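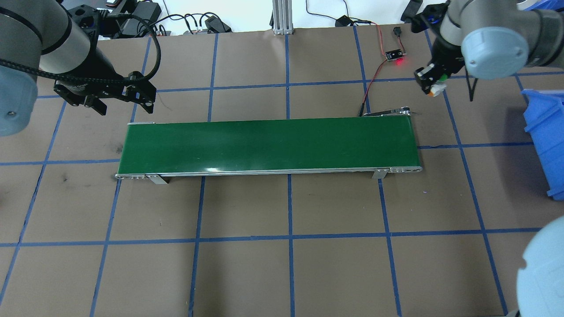
Figure 2. The bench conveyor on its gridded paper surface. The sensor board is behind the right end of the belt.

We use cookies to remember your settings and to count visits. Accept / Manage choices

Posted December 29, 2021
By Nobuhle Baloyi and Sizwe Mkhize

3. Bench layout and surface marking

3.1 The belt

The conveyor used in this study is a short bench unit with a green belt, of the type Derkunlow sells for classroom sorting exercises. We chose it over the longer Plelard unit from our earlier work because it can be set in the middle of a table and reached from every side. It stands on flat metal brackets that hold the belt slightly above the table surface. The side rail is aluminum and was left bare.

The belt has a smooth face, and under the ceiling lights it gives off a glare that moves as the viewpoint moves. We first tried to remove this with a matte spray on a spare belt. The spray flaked at the rollers within a day and left grit under the belt, so the idea was dropped. In the main study the belt was used as supplied and wiped with a dry cloth at the start of each session. Faint streaks running along the length of the belt were accepted as normal wear. Belts were replaced only if an edge had frayed.

3.2 Paper and tape

The table was covered with brown paper before any marking was done. Paper was preferred to a painted top for two reasons: it can be changed when it tears, and small items dropped on it do not bounce far. Blue tape was then laid in both directions to make a grid of roughly square cells. The grid was laid by hand, by eye and with one straightedge, and we made no attempt to correct cells that came out a little wide or narrow. It served as a shared way of naming places on the table — a dropped item could be logged by its cell, and the conveyor could be put back in the same cells after cleaning.

We tested three tapes in November. Masking tape was hard to see against the paper. A glossy vinyl tape lifted at the crossings after repeated wiping. The blue tape stayed down and came up cleanly when the paper was changed. Crossings were pressed flat with the back of a spoon, which worked better than a roller.

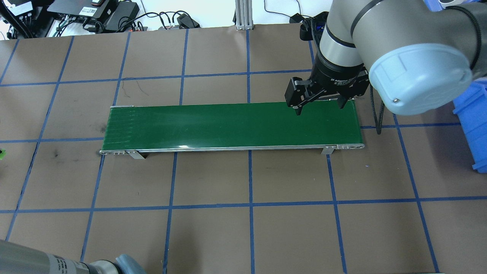 Placement of the conveyor within the grid mattered more than we had expected. In the pilot it stood close to one side of the table, and items that missed the belt on that side went straight to the floor. Moving it to the middle left open paper on both long sides. After the move, floor drops fell from 10 to 2 over the same number of placements, and the remaining losses were found on the paper, where they could be logged.

Storage was kept off the working cells. Plastic bins were allowed on the paper only away from the near side of the belt, and their positions were not fixed. Items waiting to be placed were never left on the belt between trials.

3.3 Items and placement

The item set was made up of small parts with mixed colors and outlines, bought from Jallus as an assorted lot. Items that rolled by themselves on a level table were removed before the study. The rest were placed on the belt one at a time, in an order drawn before each session.

A total of 272 placements were logged over 7 sessions. For each one we recorded the item, the end of the belt at which it was set down, and whether it stayed on the belt. Where an item came to rest on the paper, the cell was written down as a row letter and a column number. Items lying across a tape line were assigned to the cell holding the larger part. In cases of doubt, Graciela Valdebenito made the call, and these entries were flagged in the log.

Changing the paper took up to 10 minutes, most of it spent on the tape. The old sheet was kept until the new grid had been checked against it. This turned out to be useful when two rows were lettered in the wrong order after the second change and the entries had to be traced back.

3 comments

Nattawut Wiriya
Did the tape lines catch the edges of flatter items? We had that problem on a Maluleke table and ended up drawing the grid in marker.

Sizwe Mkhize
A few times, mostly at the crossings. Marker bled through our paper, so we stayed with tape.

Dumisani Le Roux
Could you post the row and column key? I can't match the cells in the log to the figure.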